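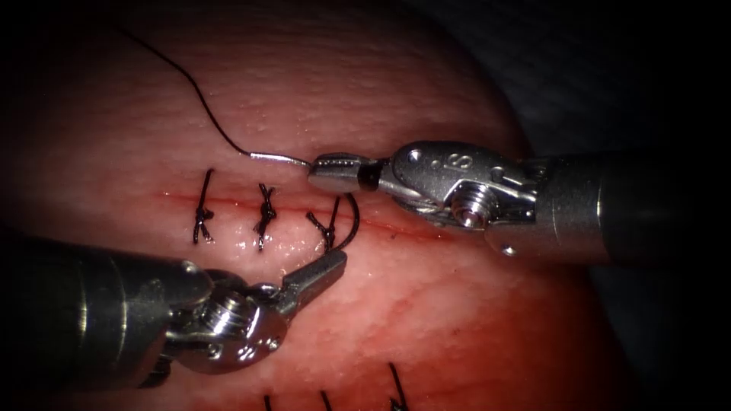
Search this site Go
July 18, 2025
By Ilari Hämäläinen

I went to Urkent's open day expecting a sales pitch and got one, with sandwiches. The brochure said their stitching cell could be set up by one person before the first coffee. I asked to see that done and was taken upstairs to meet the cell itself, which they call Bresteo.

Setting up, as it was explained to us, starts with the instruments. Each one is checked at the wrist, where the little pulleys and cables are, and then its jaws are opened and closed through their full range. After that comes the practice pad, which has to be seated so that neither arm runs out of reach halfway along the cut. Our guide made this sound quick. The logbook on the desk had 2 pages on pad seating alone, most of it crossed out and rewritten.

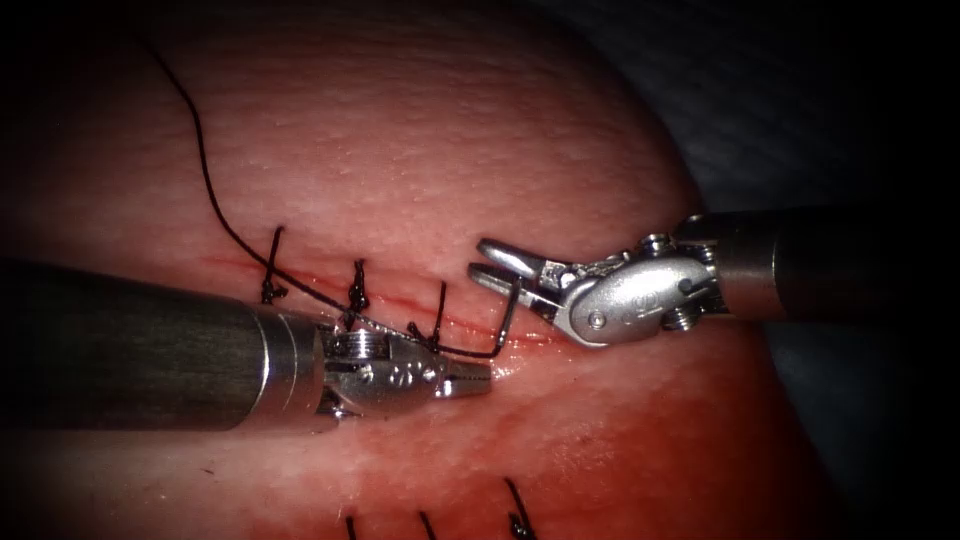
The wrists are where the money goes. Thread gets into them, the cables stretch, and a jaw that closes slightly off true will let a needle turn. Urkent swaps an instrument after 668 stitches, a figure I was given twice and never saw explained. The supplier, Flemero, apparently quotes 2,000. That is a big gap, and I would want to know who is right before signing for anything.

I was also told the cell had tied 2,855 stitches since November. Fine, but how many were cut out and done again? They don't log those separately — or they do and weren't going to show me. 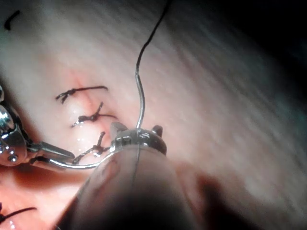 Three tied stitches, with the needle held in the left instrument's jaws.

The close-up cameras did impress me a bit. They need their own looking after, mind you. The lens is wiped before every session and the view is checked against a printed card, and if the card looks soft everything stops until it doesn't. A man from Chaiyaporn, who service the arms, said a dirty lens causes more call-outs than any motor. I believed him more than the brochure.

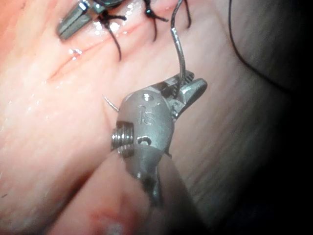
Can the people who use the cell change an instrument themselves?
They can, after a day's training, but a fault in the arm behind it means waiting for Chaiyaporn to come out.

I asked how long that wait usually is and was told it depends. The one-person setup never did get shown. It was down for the afternoon session, and my train was at three.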